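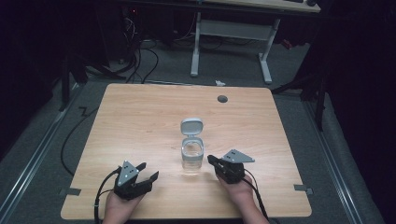
Zutum Home Air Quality Monitor – review
Posted 18 March 2015 by Syafiqah Pillai

I live in Pomville, two blocks from the bus depot and downwind of a bakery, so I have opinions about air. Until last November they were only opinions. Then I bought the Zutum, and now they come with a graph.

The Zutum is a white puck that measures fine dust, humidity and something it calls "freshness." The first two have units. Freshness is scored out of 100, and the manual is shy about where the number comes from. My living room usually gets 46, a grade I last saw in high school chemistry.

Setup took one evening, most of it spent on the Wi-Fi. The puck wants a password with no spaces in it and won't tell you so. Once it's online it takes a reading every few minutes and sends it to your phone, along with a small frowning cloud if you've been frying onions.

The dust readings seem believable. I borrowed my brother-in-law's Wieczorek, which cost him a good deal more, and left the pair side by side on a bookshelf for some 2 weeks. They rose and fell together. The Zutum ran a little high when the heating was on, and it was slower to calm down after I vacuumed. If you want to know whether tonight is worse than last night, it will do. If you want to argue with the city, bring the expensive one.

What has it changed? I cook with the window open now. I gave up scented candles, which sent the dust line straight up the wall. I also learned that the depot, which I'd blamed for everything, is a rotten neighbor mainly between six and eight in the morning. The rest was me and the toaster.

Complaints: the light can't be turned off, only dimmed to "Night," which is bright enough to read by. The app logs you out whenever it updates. And the replacement sensor is sold only through Grasel, whose website has listed it as "arriving soon" since I started looking.

I'd still buy it again – maybe with a piece of black tape in the box.

Rating: 3 out of 5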